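Sorting basket

A sorting basket is a shallow, open container used together with a small set of loose objects in early childhood play, in classroom sorting exercises and in some forms of hand therapy. The basket is usually woven from plant material, and the objects are usually plain solid shapes such as cubes, cylinders and balls. The term covers both the container alone and the container together with its shapes. In shops and catalogs the complete set may also be listed as a shape basket or a block-and-basket set.

Form

Most sorting baskets are rectangular or oval and wider than they are deep. Low sides let a child seated at a table see the bottom without standing up, and they leave room for a whole hand to reach in from any direction. The sides often slant outward. A slanted wall guides a dropped piece toward the middle, while a straight wall is more likely to send it back over the edge.

The rim is the part that gets the most wear. On a plain woven basket the ends of the upright strands are bent over and tucked into the weave, or wrapped with a separate strip. A rolled rim is comfortable to grip and has few loose ends. Cheaper baskets are finished with a stapled band, and the staples tend to work out after a season or two of classroom use.

Materials

Wicker is a method of weaving and does not name any one plant. Willow, rattan, reed and several kinds of grass are all used, and twisted paper cord is common in lighter baskets. Willow is stiff and keeps its shape but can split if it dries out. Rattan bends more easily and is preferred for rims. Paper cord is soft on the hands and inexpensive, but it swells when soaked and should be cleaned with a barely damp cloth.

Molded plastic baskets with an imitation weave have been sold alongside the natural kind for many years. The Plestex basket, made in one piece with drain holes in the floor, can be rinsed under a tap and stacked. Teachers who prefer natural materials object mainly to its noise - a hard ball dropped into it can be heard across a room.

The shapes

A basic set holds between three and 12 pieces. The cube is the steadiest of the common shapes and is generally offered first. It can be set down on any face and stays where it is put. The cylinder can stand on either end or lie on its side, so the same piece behaves in two ways, and younger children often find this interesting in itself. The ball has no resting face and is the hardest of the three to leave in an exact spot.

Painted sets most often use red, blue, yellow and green. Giving two different shapes the same color is a deliberate choice in many sets. It allows the pieces to be grouped by color on one occasion and by form on another, and it shows whether a child has understood which rule is in use. Sets in which every shape has its own color are easier but do not allow this. 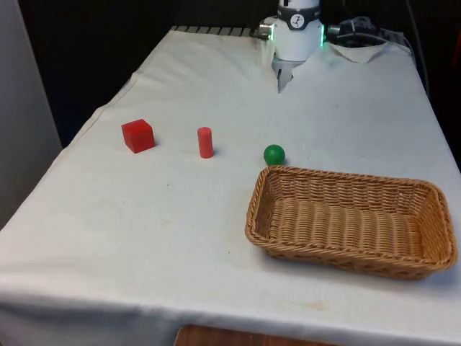 Size also varies. A piece that fills the palm is lifted with all the fingers, while a slim peg or a small ball calls for the thumb and one or two fingertips. Pieces small enough to fit fully in the mouth are unsuitable for children under three and are normally marked as such on the package.

Use

The simplest exercise is to place the shapes on a table outside the basket and ask the child to put them in. Later exercises name a single piece, a color or a shape. The reverse task, taking pieces out and standing them in a row, is harder for many children than it looks, as each piece must be let go without being tipped over.

Position matters. Pieces set close to the rim are often knocked by the side of the hand. A gap about the width of the child's palm is usually recommended, although some therapists place a piece near or behind the basket on purpose to encourage a longer reach.

A cloth is often spread on the table first. It muffles sound, slows a rolling ball and keeps the basket from sliding. White or cream cloth gives the best contrast with painted shapes, but it shows stains and has to be washed often. Felt grips better than cotton and does not wrinkle as easily, and some classrooms keep a square of it folded in the bottom of the basket when the set is put away.

History

Baskets of loose household objects were given to small children long before sets were made for the purpose. Matching baskets and shapes sold as a single product came later, and local makers played a large part in the trade. In Wemstead, basket maker Hendrik Van der Merwe sold shallow trays to nearby nursery schools at first as bread baskets. His order book lists 79 of them delivered in a single January, after which he began to turn the wooden pieces himself. The Wemstead pattern, with a rolled rim and a floor woven separately from the walls, is still copied.

The firm of Cestano took up a similar design and numbered it 3483 in its catalog. It was sold in 2 lengths, the longer one intended for groups. Beatriz Moreira, a teacher at the Valente school, wrote a short guide to go with the set that described six exercises in order of difficulty. The guide was reprinted several times and remained in the box after the painted shapes had been replaced by unpainted ones - a change that made nearly half of the exercises impossible as written. The colors were later restored.

Care and storage

Woven baskets are kept out of direct sun and away from heaters. Dust is removed with a dry brush worked along the weave. A basket that has become brittle can sometimes be revived by misting it lightly with water and letting it dry slowly in its proper shape, weighted with a flat board if the floor has lifted.

Painted shapes are wiped and dried before they go back. Damp pieces left in a basket can mark the strands, and on natural wicker the stain rarely comes out. Broken strands should be trimmed flush and the cut end pushed under the neighboring row.

See also

Basket weaving
Building blocks
Shape sorter
Treasure basket

This page was last edited on August 5, 2021.

We use cookies to improve your experience on this site. By continuing to browse, you agree to our use of cookies. Accept Manage settings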